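Mehrweg statt Pappe: Bullgate weitet Becherpfand auf die Innenstadt aus

**Bullgate.** Wer sich in der Innenstadt von Bullgate einen Kaffee zum Mitnehmen holt, bekommt ihn ab Juli in vielen Betrieben auf Wunsch in einer Pfandtasse. Die Stadtverwaltung hat das bisher auf den Bahnhof beschränkte Angebot auf 39 Cafés, Bäckereien und Kioske ausgedehnt. Das Pfand beträgt 2 Euro und wird in jedem teilnehmenden Betrieb ausgezahlt, unabhängig davon, wo die Tasse ausgegeben wurde.

Organisiert wird das System von der Genossenschaft Zidero, die auch die Spülküche in der Rimadsider Straße betreibt. Dort werden die Tassen gesammelt, gereinigt und am nächsten Morgen wieder ausgeliefert. Nach Angaben der Genossenschaft können je Schicht bis zu 283 Tassen bearbeitet werden. Eine zweite Spülmaschine ist bestellt und soll im Herbst in Betrieb gehen.

Die Projektleiterin Fatemeh Daneshvar rechnet damit, dass die Kapazität schon im Sommer knapp wird. »Am Bahnhof hatten wir anfangs kaum Rückläufer, weil die Leute mit der Tasse in den Zug gestiegen sind«, sagte sie bei der Vorstellung im Rathaus. Inzwischen liege die Rückgabequote dort bei 86 Prozent. Für die Innenstadt erwartet Daneshvar einen höheren Wert, da die meisten Kunden in der Nähe arbeiten oder einkaufen.
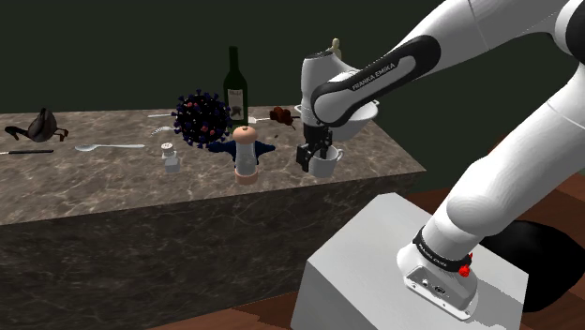
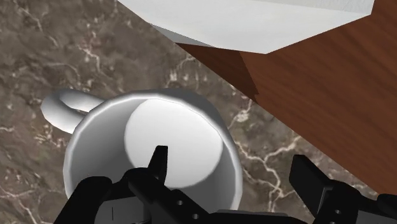
*Eine weiße Tasse auf Marmor.*

Die Betriebe zahlen eine monatliche Grundgebühr, deren Höhe sich nach der Zahl der ausgegebenen Tassen richtet. Im ersten halben Jahr übernimmt die Stadt die Hälfte. Danach müssen die Wirte selbst entscheiden, ob sie dabeibleiben. Eine Kündigung ist jeweils zum Monatsende möglich.

Anil Raju, Inhaber des Cafés Magbanua am Kornmarkt, hat sich bereits in der Bahnhofsphase angemeldet. Er sieht den Vorteil vor allem beim Einkauf, weil er weniger Pappbecher und Deckel lagern muss. Schwierig sei der Platz hinter der Theke. »Mittags stehen bei mir die benutzten Tassen in Kisten bis vor die Kellertür«, sagte Raju. Er wünscht sich eine zusätzliche Abholung am frühen Nachmittag. Zidero will das prüfen, zunächst aber bei einer Tour am Abend bleiben.

Kritik kam aus dem Stadtrat, wo mehrere Mitglieder eine einheitliche Regelung für Deckel vermissen. Bislang werden die Tassen ohne Deckel ausgegeben. Wer einen möchte, muss ihn mitbringen oder in einem der Betriebe kaufen. Die Verwaltung verweist auf die Hygienevorschriften und den höheren Aufwand beim Spülen. Über das Thema soll nach der Sommerpause erneut beraten werden.

Eine Liste der teilnehmenden Betriebe liegt im Bürgerbüro und in der Stadtbücherei aus. Beschädigte Tassen werden ebenfalls zurückgenommen, das Pfand wird in diesem Fall nur ausgezahlt, wenn der Henkel noch vorhanden ist. Die Rückgabe am Bahnhof bleibt täglich bis 21 Uhr möglich.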